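Progress report to the Montes Fund, second period
From: Raymonde Melnyk, Pultmont Reading and Repair Library

Hi all,

Thanks for the extra week on this one. April got away from me, mostly thanks to the catalog move, and I wanted to have real numbers before I wrote to you again.

So, the numbers. We now have 885 items in the new catalog, and 736 of those have been out on loan at least once since we opened the doors. I was hoping for a good start but I did not expect that! The ones that haven't moved are mostly the large trade manuals, plus a shelf of sheet music that I still think will find its people once the school band hears about it.

The catalog itself runs on Binano now. You'll remember the old spreadsheet from my last report (sorry again for sending you the whole thing). Moving it over took longer than I planned for, and I paid for two extra days of help out of the supplies line. Everything has a proper subject heading, and you can search by reading level, which the tutoring families had been asking for since the winter.

The evening talks are going well too. We've held 4 so far, all at 6:30 so people can come straight from work. The first was on mending cloth bindings, then one on family letters and how to store them, then local place names, and the last was on jobs and how they've changed in Pultmont. That last one ran way over. We had people in their eighties talking about the cannery and teenagers asking what they should study, and I finally had to start stacking chairs to get everyone out the door. The reading list that went with it is still the most requested handout at the desk.

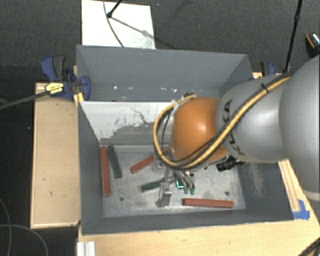 KUKA arm with a gripper over a gray bin.

The Vumano room is the part I'm less happy with. We promised you a quiet study space by the end of this period and it's usable, but the door still doesn't close right and the heat is either off or tropical. I've had two quotes for the door and went with the cheaper one. The carpenter is booked for next month. In the meantime people are using the room anyway, mainly in the afternoons, and I've put a rug down to help with the echo.

Money: we have $500 left in the books line and I'd like your okay to shift it to large print. Those shelves are picked over every week and our waiting list for mysteries is getting silly. If you'd prefer we keep it where it is, that's fine — just let me know before I place the next order. Furniture is spent, printing is a little under, and the supplies line is over by the cost of the catalog help I mentioned.

For the next period I'm planning a summer reading program, two more talks (one on seed saving, one still open — ideas welcome), and a proper count of the children's section. I'd also love for one of you to come by and see the place with people in it. Afternoons are best, any time after 3:00, and there's usually coffee.

Receipts are in the envelope with the signed copy.

Raymonde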